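Plain text notes: why we moved our workshop handouts out of the word processor

A few of you have asked why the spring handouts look so bare this year. There is no coloured banner, no fancy header, and the page numbers have gone. The short answer is that every handout we give out is now a plain text file, and I'm so pleased with how it has gone that I asked for a whole newsletter item to talk about it!

If you've been coming to the Pelkonen workshops for a while you'll remember the old way. Each lesson lived in its own word-processor document, and by February we had 16 of them, most in more than one version. The file for the lesson on loops was called "loops final", then "loops final new", and there was a third one on a memory stick that had all the good exercises in it. I once printed the wrong one for a full room and only noticed when we got to a question about a data file we had stopped using the year before.

So over the winter break we went through the lot. Every lesson was copied out, cleaned up and saved as text, with code blocks kept apart from the prose so that they can be pulled out and run. It took far longer than I'd planned (smart quotes, oh my word, the smart quotes) but the result is lovely to work with. A whole term of teaching now takes up less room than one of the old title pages with its background picture.

What changed for the people writing lessons

The biggest difference is that you can open a lesson in anything. Some of us use a big editor with all the panels showing, some use the one that comes with the computer, and it makes no odds. You write the text, you save it, and the build turns it into the page that learners see.

We use a small tool called Flurkotska for the build. It reads the folder in order, takes the first line of each file as the lesson title, and makes a web page and a printable sheet from the same source. If you fix a typo, both get fixed. I cannot tell you how happy this makes me after years of correcting everything twice.

Lines are wrapped at 70 characters. I know there were grumbles about that, and I was one of the grumblers, but it does make changes much easier to read side by side. When someone edits a single sentence you see a line or two marked, and the rest of a long paragraph is left in peace.

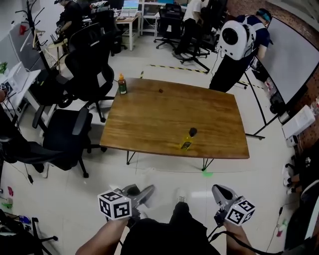

Checking the code before a session

The second part of the work was the examples. In the old handouts the code was typed in by hand, so there was always a missing bracket somewhere, and learners would sit there thinking they had done something wrong when it was us all along. I hated that, especially for people on their first day.

Now there is a script, which we named Urkano, that goes through each lesson, picks out the code blocks and runs them from top to bottom in a clean folder. If a block prints something, the output is compared with what the lesson says it should be. Anything that doesn't match is listed with the lesson name and line number, so you can go straight there and sort it out.

On the very first full run it found 15 mistakes. Most were tiny: a variable called "count" in one block and "counts" in the next, or a file path that only worked on my laptop. Two were proper howlers, and one of those had been in the handout for as long as I've been teaching it. All of them are fixed, and I'd like to thank everyone who helped with the proofreading afterwards, as the script can't tell you when an explanation makes no sense.

There is one catch. Blocks that are meant to fail (we have quite a few in the lesson on reading error messages) need a note on the line before them, or the script will complain. The note is just the word "fails" on a comment line. Please put it in even if the error seems obvious.

Writing a new lesson

If you'd like to add one, and I do hope you will, start from the blank lesson in the templates folder. Copy it, give it a short name in lower case with no spaces, and write the questions first. What should somebody be able to do by the end that they couldn't do when they walked in? Two or three of those is plenty for an afternoon.

Then write the exercises, and write the explanation last of all. I know it feels back to front. I tried it with the lesson on functions and ended up throwing away half of what I used to say, and the group got to the fun bit with time to spare and kept going through the tea break.

Keep your example data small. The lesson on tables uses a file short enough to fit on the screen, so learners can check the answer by eye before they trust the program. Big files can wait until people are comfortable.

Run the check before you share your draft, and do have a go at your own exercises on a machine that isn't yours. That second step finds things that neither I nor the script would ever spot.

Coming up next

We're looking at Semico, which lets learners run short pieces of code in the browser with nothing to install. Setting up laptops still eats the first part of every beginners' session, and I'd love to have that time back for teaching. I've been trying it at home in the evenings with our first 2 lessons, and so far it copes nicely with everything except the exercise that reads a file from disk. I have a few ideas for getting round that, and if you've used anything similar I would really like to hear how you managed.

The old documents are still in the archive folder, read-only, in case you had a favourite exercise that didn't make it across. If you find one, copy the text into a message and send it over to me. I've already had one rescued this way, the puzzle about sorting train times, and it's going back in for the next group.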